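About Bresulora

Bresulora makes and sells trays. We started with one shallow square tray for tea and biscuits, sold from a market table, and we now supply cafés, guest houses and care homes as well as people buying one for the kitchen at home. The firm is still small and we all do a bit of everything, including the packing.

What we sell

The Bonitz is our plain tray. It is square with rounded corners, brown inside, with a shiny silver rim. The base is smooth from side to side, so a cup, a plate or a single biscuit can go wherever you want it.

The Pai has the same brown colouring but is split into four by a cross-shaped divider. Customers use it for nuts and olives, for tea bags, or for keys and loose change by the front door. Both come in one size only. We have been asked for a larger Pai and are looking at it.

How we try them out

Every new tray spends time on the table before it goes on sale. We want to know how it sits, how easy the rim is to get hold of, and whether small flat things can be picked up from a glossy base – a common complaint about trays in general. We do this on a pale surface so that marks show up.
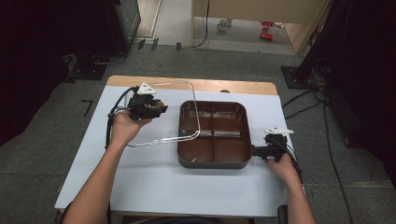
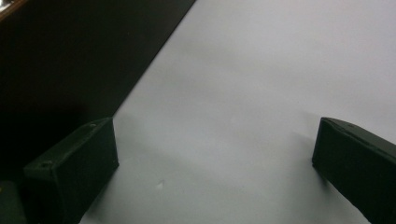
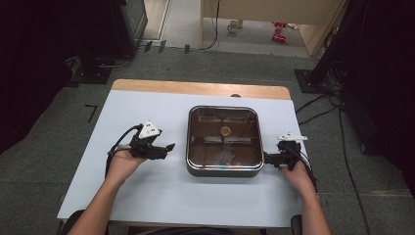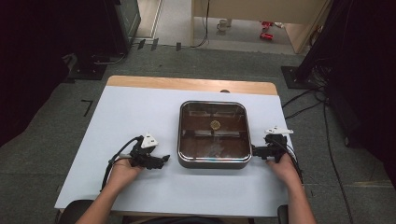
On the table: the four-part tray in the first picture, the silver-rimmed square tray in the third and fourth.

If a tray slides too easily or the rim is awkward to hold, it goes back to the drawing stage. The Bonitz went back 2 times. The first rim was too narrow for older hands, and the second was fine but did not stack.

Orders and returns

We send out single trays by post. Trade orders start at 40 trays and can be a mix of the two designs. If you run a café and would like to see one first, write to us and we will lend you a Bonitz and a Pai for a fortnight. Unused trays can be returned within 50 days – please keep the box.

Related pages
Looking after your tray
Trade orders
Bonitz or Pai: which one to choose
Delivery and returns

Last updated: October

Contact us | © Bresulora | Back to top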